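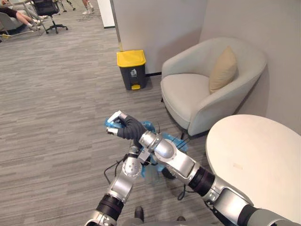 Arkarby to collect film plastic and textiles separately from offices

21st June

Office buildings in Arkarby will be required to keep plastic film and textiles out of mixed waste under revised collection rules published by the municipality. The rules apply to all non-residential premises with a floor area above 3,000 square feet. Smaller premises may join on request and will pay the same rate.

Film plastic covers carrier bags, bin liners, shrink wrap and mailing pouches. It has until now been accepted in the mixed packaging container, where it wraps around the shafts of the screening equipment at the Gritberg transfer station and has to be cut away by hand. Gritberg stopped the line for this purpose 13 times in April, according to the notice.

Under the new arrangement, film is to be placed in a clear sack and left beside the packaging container on the normal collection day. Bags should be empty. They do not need to be washed, but film with food residue or wet paint belongs in mixed waste. Colored and clear film may go in the same sack. Rigid plastic stays in the packaging container as before.

Textiles will be collected every three weeks. The category includes clothing, towels, curtains and upholstery offcuts, in any state of wear, provided they are dry. Carpet tile is excluded and must be booked as bulky waste. Items should be bagged and tied, with a maximum weight per bag printed on the label supplied by the contractor. 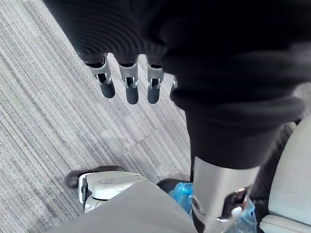 Black knitwear. Knitted garments of any color are accepted as textiles.

Drastier will sort the textiles at its existing hall on the east side of town. Wearable items are separated first, then the remainder is graded by fiber content. Knits and woven fabrics are baled separately — the two are pulled apart on different machines and command different prices. Mixed-fiber material that cannot be graded will go to wiping cloth.

The Courtois business park has operated a similar scheme under its own contract. Its tenants will move to the municipal collection when that contract ends, and the existing sack stands on the site will remain in use.

Premises that continue to place film in the packaging container will receive a written notice. A surcharge of $100 per collection applies from the second notice onward. Labels and sacks can be ordered through the waste services page — allow five working days for delivery.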